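Sep 25, 2023
Laundry corner, Gotmont room. Sorting before the wash

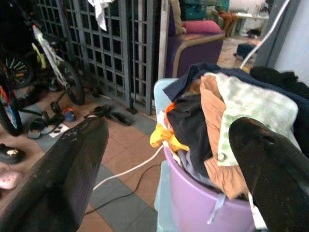

Purple bucket before sorting, light blue container behind it.

The bucket is too full again. Clothes hang over the rim and the heavy dark ones lie on top, so the small pieces under them are easy to miss. I want to sort by color first and by fabric second, the same as we did in March.

Piles for today:
Dark: navy piece, black piece.
Light: green checkered shirt. Close the buttons before washing.
Strong colors: yellow cloth, tan-orange piece, small orange one. Wash them cold, I do not trust the yellow.
Lavender-gray one: not decided. Maybe with the light pile.

The drawstring hanging in front must be tied, last time such a string went around everything in the drum. White cloth on the gate stays there for now.

Cables on the floor tiles should be moved to the wall before we carry the bucket out.

Program: 48 minutes, 2 loads if the dark pile fits in one. Gindeo powder is almost finished, buy more.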